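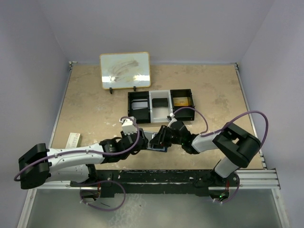
Two-arm station at the Halonen laboratory, with the three-compartment tray and the whiteboard.

Call for participants: remote operators for a study on two-arm handling

The Jaltard project is looking for people who would like to operate a pair of robot arms for a research study in September. You do not need to know anything about robots. We want persons with different habits of hand, and we are especially glad to receive left-handed applicants, of whom we had too few in the first round.

What the study is about

In our first round we compared two ways of teaching a pair of arms to pass a flat object from one gripper to the other. In the first way, the operator moved both arms at the same time. In the second way, the operator moved one arm, stopped, and then moved the other. We expected that the second way would give cleaner examples. The result was different. The policy trained on the simultaneous examples made fewer drops at the moment of the handover, although the examples themselves looked less tidy and took longer to record.

We do not yet know the cause. One explanation is that operators who move both arms correct small errors of angle with both hands, and the policy learns this correction. Another explanation is simply that our first operators were all members of the laboratory and had much practice. The second round must separate these two things, and for this reason we are inviting people from outside.

What you will do

You will sit at a desk with two hand controllers and a screen. The tasks are done on a table with flat items such as cards, and a tray with compartments. In each trial you pick up an item, pass it between the grippers and put it in the compartment which is asked for. If you drop the item, the trial is kept, so please do not feel bad about it. Dropped items are useful to us.

Each participant comes for 4 sessions. In the first session there is an introduction and free practice, and no data are recorded. In the other sessions you will work in short blocks with a pause after each block. Across these sessions we hope to collect about 300 trials from every person, but you may stop at any time and you will still be paid for the whole session.

Who can take part

You should be at least 18 years old and able to sit and use both hands comfortably for the length of a block. Glasses and contact lenses are fine. We ask that you have not worked with remote-controlled arms before. Experience with video games is allowed, but we will ask you about it in a short form. Instructions are given in English or Finnish.

We have places for 22 participants. If more people apply, we will choose so that the group is balanced in age and handedness, and the others will be put on a waiting list.

Payment and data

Participants receive a gift card after each session, and travel by local bus is paid back against the ticket. We record the movements of the controllers and the arms, and video of the table. Your face and your voice are not recorded. The movement data will be published together with the article under a participant number. You can ask us to remove your data until the day when the article is submitted.

Place

Halonen laboratory, Skincombe building, second floor. The building has a lift. Please use the entrance from the courtyard, as the street door is locked in the evening. Evening sessions are possible if you tell us in advance.

How to apply

Write to Raili Rantala at the Jaltard project office before 16/09/2023. Please mention your age, which hand you write with, and the times of day that suit you. A few lines are enough, and we do not need a CV.

Questions about the method can be sent to Aarne Rissanen, who is responsible for the training of the policies. For questions about payment or data protection, please contact Lindalva Godoy.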